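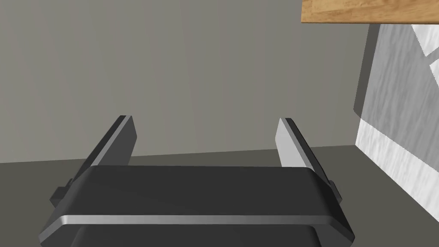 Shuzhen Shi wrote back to my last post to say that I was spending far too long on the maps and not nearly long enough on the clocks. A picture put in the right place on the wrong day, she said, does more harm than a picture nobody has placed at all, and had I checked a single shadow before I started dropping pins all over Flutbridge?

Well. I had checked a few shadows. Not a lot of shadows, Shuzhen, and you knew that when you asked!

So this post is partly an answer to her and partly the update I've been promising since before the holidays, and I'm sorry in advance for the length of it (my sister tells me she reads these in installments, with a snack).

2020-01-29

For anyone just joining, I've been trying to put together a timeline of the August flood at Flutbridge using only what people posted in public while it was going on. No private groups, no asking anybody for passwords, no pretending to be someone's cousin. Just the open stuff: photos, short videos, the comments under the photos, and whatever free satellite pictures I can get my hands on. I wanted to know which streets went under first and in what order, mostly because I used to live there and my old neighbors have been arguing about it ever since.

When I finished gathering I had 2578 posts in the spreadsheet. I was very proud of that number for one evening. Then I started taking out the copies, and the copies of copies with somebody's sad music added, and the ones that were from a different flood in a different country, and the pile got a good deal smaller. What I'm left with today is 289 pictures and clips that I can put on a particular street and be willing to defend it over dinner.

The easy ones were all around the Cronin Street end of town. Cronin Street has that odd church with the short steeple, and once you know the steeple you see it everywhere, poking up behind people's shoulders while they hold up a phone and yell about the water. I'd line up the steeple with the pharmacy roof, go to the street-level map, wiggle back and forth until the gap between them matched, and there I was, standing on the same bit of sidewalk. It's a lovely feeling. I don't think I'll ever get tired of it.

The low end by the Tison was much harder. The Tison is a pokey little river most of the year, and the houses down there were all put up at the same time by the same builder, so you get the same porch and the same two windows over and over again. I spent one whole weekend on a video of a mailbox. In the end it was the power line that gave it away, a pole with a transformer on the left side and a cable that crosses the road at a slant, and I could follow that cable in an aerial picture like a thread. I called my husband in to look at it and he was very kind about it.

Now, the clocks. Here is where Shuzhen got me.

I had been taking the time of the post as the time of the picture. I knew that wasn't right, and I even said so in the notes, but knowing it and doing something about it are different things when you've got a big pile to get through and the coffee's gone cold. People in a flood don't post when they take the picture. They post when they get to a friend's place and find an outlet. The cell tower near the Tison seems to have been out for part of that first afternoon too, going by how many people complained about it later, so a whole bunch of clips from down there all landed in the evening at once. On my first map it looked as if the low end of town had flooded after Cronin Street. Anyone who has ever watched water could tell you that was funny, since Cronin Street is up the hill.

So I went back and started over with shadows, and I've learned more about the sun in the last few weeks than I ever did in school. The trick is to find something upright whose place you already know, a lamp post is perfect, and then look at which way its shadow falls along the ground. There are free websites where you put in the place and the date and slide the sun along until the line matches. It was cloudy for much of that morning, which spoiled a lot of them, but the sky opened up after lunch and from there on I had good hard shadows to work with for hours.
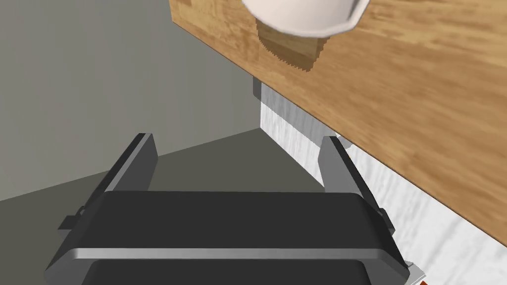 Where there wasn't any sun I used the water itself. There's a brick wall by the old feed store that turns up again and again in people's clips, and you can count the rows of brick above the waterline. As long as the water was still rising, fewer bricks meant later. I tied a handful of those to pictures where I did have a shadow, and then I could slot the others in between. It isn't precise and I wouldn't want anyone to take it to court. But it put the low end back where it belonged, first under, and it moved one clip I'd been very sure of by most of an afternoon.

I did ask on the Ikik board whether there was a smarter way, because the people on Ikik know everything and are mostly patient with me. The best tip I got was to pay attention to sound. One clip has a siren going up and down in the background for its whole length, and another clip, from three streets over, has what I'm pretty sure is the same siren, with the same hiccup in it. If they match, those two were filmed at the same moment, and one of them has a beautiful shadow. I had been watching everything on mute so as not to wake the dog. I have bought headphones.

There are 80 left in the maybe folder. Some of them I can place to the street but not the hour, some I can date but they could be any porch along the river, and a few are just brown water with nothing in it at all. I used to think I had to solve the maybe folder before I could show anybody anything. I've changed my mind about that, and I'd rather put it out with the maybes plainly marked as maybes, in a different color on the map, so folks who were there can write in.

I also want to own up to 2 mistakes from the last post. The white delivery van I placed at the corner of Cronin Street was on the next block down, and a reader who used to walk past there every day caught it (thank you, I went back and the curb is completely wrong for the corner, I don't know how I missed it). And the picture of the footbridge was from an older flood, years back. The railing in it was painted and by that August it wasn't. I had run a reverse search on it, too, and it came up empty, and I took that to mean it was new. All it meant was that the search hadn't found it. I've fixed both of them in the map and left a note showing what they used to say.

One more thing, and then I'll let you go. A couple of you asked why I blur faces and house numbers when the pictures are already public. I go back and forth on it. Somebody wading out of their own front door with a cat carrier wasn't thinking of me and my spreadsheet when they let a friend film it, and the map works just as well without their face on it. I keep the originals saved with the address they came from, so that I can check my own work, and if anyone wants to go over a particular one with me they can email. If you're in a clip and would like it gone, it's gone, you don't have to tell me why.

Next I want to do the part where the water went down again, which hardly anyone filmed. People quit filming when they pick up a shovel. I have some pictures of mud lines on garage doors and one very long video of a man hosing out a canoe, and if any of you Flutbridge people have something tucked away on an old phone I would be so happy to see it. Please don't crop it first, and if you remember what time it was, write that down for me before you look at anybody else's pictures. Shuzhen, I'll send you the shadow sheet as soon as I've tidied up the columns.

14 comments
Share this post · 31 shares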